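Flerasthorpe Shared Offices
Home | Rooms | Bookings | Inspections | Notices

January
By the inspections desk

DESK AND STORAGE CHECK, ROOM 309
Comments added after each line. Result is pass, fail or query.

1. Organizer sits flat on the table
Pass. Pressed on each corner in turn and it didn't rock. The Umidora sheet says units of this type "self-level," which I doubt. The table happens to be flat.

2. Side panels and edge trim
Pass, with a comment. The dark trim follows the curve on both sides and I found nothing to snag a sleeve on. Trim on a curve tends to lift at the ends first, so run a thumb along it next time and don't take my word for it.

3. Drawers close fully
Pass. Both small drawers were shut when I came in. I opened and closed each of them 4 times. The lower one is stiffer. The last report called this "smooth operation," and I'd like to know whose hands they used.
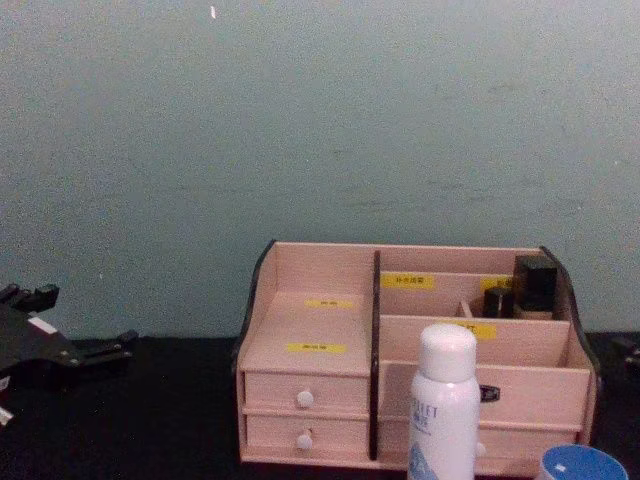
4. Knobs tight
Pass. Neither turned under light pressure. The old form asks for a torque reading on drawer knobs. I left it blank, as I suspect everyone has.

5. Labels present and readable
Query. There are yellow labels on the top shelf and on the partitions of the open side. Being present is only half the line. The print is small and I had to lean in. One label had things standing in front of it, and a label you can't see is not doing much. Kurkance supplied the label set and says it can be read from 60 inches. I would like to see that done by someone without a ruler in one hand.

6. Bottles and loose items
Query. Anything tall should go in the back row. Caps need to be closed before the end of the day. I am told this is "always done." No log was offered.

7. Wall behind the table
Pass for safety, fail for looks. The scuffs are on the surface only and nothing flaked when I wiped it. The Escobar paint was sold to us as scrub-proof, a claim I'd treat with caution.

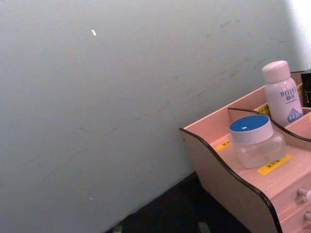
Item 7: left side of organizer, with scuff marks on wall.

8. Clearance at back and sides
Pass. Enough room to lift the unit away without scraping anything.

Overall: 2 queries open, on lines 5 and 6. The previous sheet gave this room a clean pass on every line, in the same pen, with no comments at all. Recheck both lines before the next sheet is signed.

Contact the inspections desk | Copyright Flerasthorpe Shared Offices | Back to top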